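4. Setting up the drive swap job

I've run this one on my Zetham arm more times than anything else, so take it slow the first time and borrow my settings!

1. Lay the case on its side, panel off, drive bracket toward the front.
2. Set the fixture plate flat to its left.
3. Load the Siltix profile and drop the arm speed to 6.
4. Teach the pickup point, then the bracket point (go back and redo the first one, it always drifts a little).

Caution: unplug the computer at the wall before you start. Keep your fingers out of the case while the arm is live. 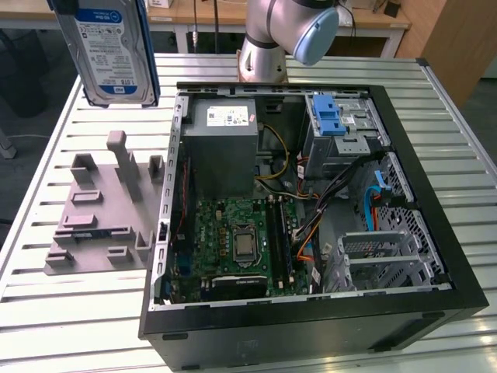
Can a robot handle a whole repair bench yet?

Only in pieces. Mine does fine with stiff parts in known spots, but floppy cables still beat it, so I plug those in myself.

Note: after 500 cycles, run the Wenska check again. Chepkoech Langat got more than 1,000 out of hers before the grip needed adjusting, but I wouldn't push it.

5. Save the job under a new name so the next update doesn't wipe it.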